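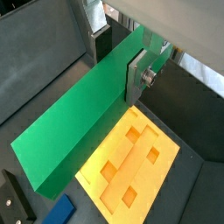

最終更新:1月

郷土史の本に一度書かれたことは、なかなか消えない。アンブリッジの岬にある見張り小屋の話もそうだ。戦時中、地元の男たちが昼も夜も交代で詰め、沖を通る船を一隻残らず帳面につけた、ということになっている。案内板にも、町のパンフレットにも、ほぼ同じ文章が載っている。

私はこの「一隻残らず」が前から気に入らない。

岬には何度も行った。小屋の土台は残っていて、石を積んだ低い壁が海側だけ少し高い。そこに立つと、北側は丘に隠れてまったく見えない。イレルの港から出た船が北へ向かえば、小屋からは船尾すら拝めないはずだ。夜はなおさらで、灯火管制の海で何を見ていたのか、案内板は何も書いていない。
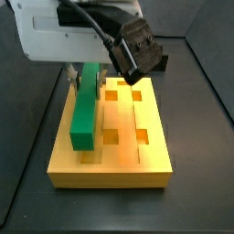 写真:筆者

もとの話をたどると、たいていドロレス・ギャラガーの回想録に行き着く。よく書けた本だと思う。父親が弁当を提げて坂を上がっていくくだりなど、何度読んでもいい。ただ、本人は当時6歳である。しかも小屋の中に入れてもらったことは一度もない、と自分で書いている。それなのに後の人たちは、彼女の本を当直表か何かのように引用する。

当直の帳面は一冊だけ現存していて、ブラトゥの資料室で閲覧できる。行って読んできた。記載は全部で545件。期間のわりに多いのか少ないのか、比べるものがないので何とも言えない。気になったのは書かれ方のほうで、午前2時から5時までの欄は空白が目立つ。船が来なかったのか、当直が寝ていたのか。私なら寝る。

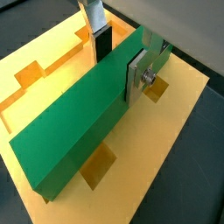

方位の数字は信用できるか

もう一つ引っかかっているのが方位だ。帳面の方位欄には90という数字がやたらに出てくる。真東である。岬から真東を見ると、沖に岩礁がある。まともな船長なら避けて通る場所で、そこにばかり船が現れるのはおかしい。

ゾミアラ・アバナシーは町の講演会で、これを「目印として岩礁を使ったため」と説明していた。岩礁のあたりに見えた船は全部90にしてしまった、というわけだ。筋は通る。通るのだが、そうなると帳面の精度を褒めちぎった同じ講演の前半はどうなるのか。質疑で聞いてみたら、時間がないと言われた。時計を見たら終了まで10分以上あった。

スルテントという測量器具が小屋に備えてあった、という説もある。出どころは戦後に書かれた雑誌記事らしいのだが、その記事を持っている人に会ったことがない。私の手元にあるのは、それを引用した文章を引用した文章のコピーだけだ。
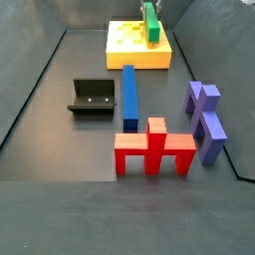 帳面そのものの話に戻ると、筆跡は私の見たところ四人分しかない。昼夜交代で四人というのは、漁にも出る男たちには相当きつい。休みなしに続いたとは、どうも思えない。位置の記録のしかたも気になって、家で岬の模型を作ってみようかと考えている。凝ったものではなく、上の写真にあるような黄色い四角い台を海に見立て、色のついたプラスチックの部品を丘と岩礁の位置に置くだけで、死角の見当くらいはつくだろう。丘の高さは地形図から拾えるとして、困るのは小屋の床の高さだ。土台の周りはずいぶん土がかぶっていて、当時の床がどこだったのか分からない。

資料室には帳面のほかに、燃料の受領書の束もあった。まだ半分しか読んでいない。灯油がどの月にどれだけ届いたかが分かれば、夜の当直が本当にあったかどうか、少しは見えてくると思う。春にもう一度行くつもりだ。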